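Puspita Nugroho at the Harahap Gallery

5 May 2025

I went back to the Harahap for a second look at the Puspita Nugroho show. The first time I had 30 minutes before they closed and spent most of them on the big river paintings downstairs. The Stillthorpe series is up on the second floor and it's the better half.

She painted it over two winters, mostly on boards she had primed with a gray ground. You can see the gray at the edges. The fields are put down in long flat strokes and the houses are hardly there. Three of the boards have been scraped back and painted again, and the old roofline still shows in one of them.

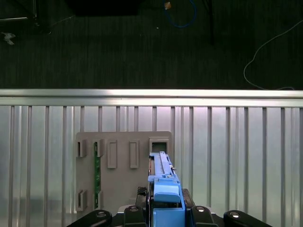

Nugroho uses black more than any landscape painter I can think of, and she doesn't mix much into it. In "Clivadura" the whole hillside is close to black with thin vertical brush marks. A nearly black carpet does something similar, with faint lines up and down it and a loop of blue cable running across it. Her blue is a ditch in the lower corner, and my eye kept going back to it.

The show runs through June. The catalog was sold out, but the desk is taking names for the reprint.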